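Learning by hand
By Adi Halim
3 June 2021

Keith Kerslake has moved the same plastic fork 13 times since breakfast and has dropped it twice. He is not touching it. He sits at the end of the bench with a hand controller, and the arm in front of him does what his wrist does, a fraction of a second later.

Kerslake is one of three operators at Brellus, a small firm that teaches robot arms to do kitchen work. The method is simple enough to describe. A person drives the arm through a job, the computer records every movement along with what the wrist camera sees, and a program called Astik learns from the recordings. The job this month is cutlery: take a utensil out of one basket and put it in another.

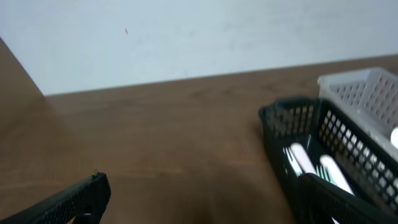 Forks are harder than they look. The tines catch in the holes of the basket, and an operator who pulls straight up will lift the whole thing off the table. Kerslake tilts first, then pulls. Hakim Yusof, who trained him, does it the other way round - he backs the fork out slowly and turns it once it is clear. Both ways go into the recordings.

"We used to throw out the untidy ones," says Yusof. "Then the arm made a mistake and had no idea how to get out of it. Now we keep them, as long as the fork ends up in the right place."

By the end of February the team had 400 recordings. They now have 1,846. In the latest test the arm was left to work alone and managed 93 forks before it needed help.

Spoons have gone less well. Fikri Khoo, who runs the tests, thinks the fingers close too early on the rounded handles, and she has asked for another batch with a slower grip. Kerslake will start on those after lunch.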